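Print this page | E-mail this page

Home | Course Outline | Handouts | Lab Hours | Contact

Handout 2: Daily Setup and Care of the Two-Handed Cell

Course lead: Ekua Gyamfi. Lab supervisor: Karthikeyan Kamath.

Read this before your first lab session in September. You will be asked to do the start-up on your own, with Karthikeyan watching.

1. Before power

Check that the emergency stop is in reach of whoever is standing at the table. Walk once around the robot and look at the floor for tools, screws and cable ties. Pick up whatever you find and put it in the tray, even if you don't know what it belongs to.

Wipe the tabletop with a dry cloth. Don't use spray. Residue makes plates slide, and a plate that slides will spoil a grasp test that was otherwise fine.

Look at both forearms from the wrist up. Cables should have enough slack for the wrist to turn through its full range without pulling. If a cable is tight or rubbing, stop and report it. Do not re-route it yourself.

2. Power and homing

Turn on the controller first, then the arms, then the hands. The hands home one finger at a time. Keep clear until the Joltness panel shows "ready" for both sides. If one finger stops early, run homing again once. If it stops early a second time, write down the finger and the side and get help.

3. Camera check

There is a camera at each wrist and one at the head. Open all of the views and look at them before you load a program. In a wrist view you want to see the fingers of that hand. In the head view you want the work area with both hands in reach of the object. Raise the hands over the table, palms apart, and put one test object on the plate between them.

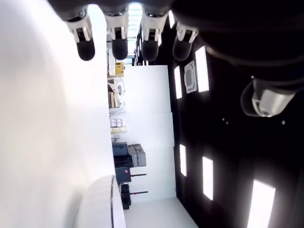
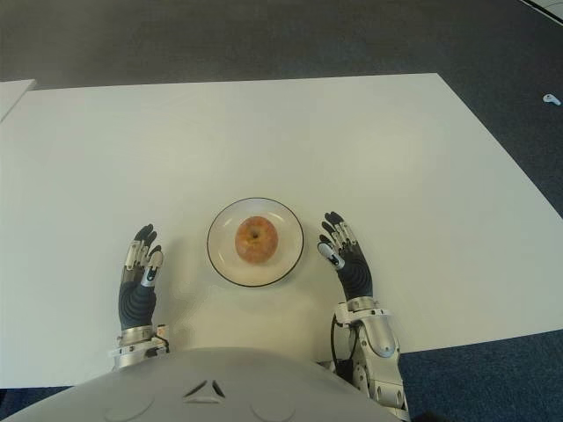
A wrist view may come up rotated, depending on how the arm is held. Leave the rotation setting alone. The software corrects for it, and changing it by hand breaks the stored calibration.

If a view is soft or smeared, clean the lens with the D'Souza wipes in the top drawer. If it is still soft after that, log it as a fault.

4. Fingertips and joints

Fingertips wear faster than any other part. We change the full set every 2,000 grasps, or sooner if you can see a flat spot or a split. The counter is on the second page of the panel. Reset it only after a change.

Joint screws are checked once a week with the small torque driver. Tighten until it clicks, then stop. Last year almost 30 screws had to be replaced after people kept turning.

5. Shutting down

Lower both hands to the rest position before you cut power. The arms have brakes and the fingers don't, so a raised hand will sag. Fill in the log sheet and sign it.

For next time: read the Zalo manual, page 27, on wrist replacement.

Previous | Next | Back to Handouts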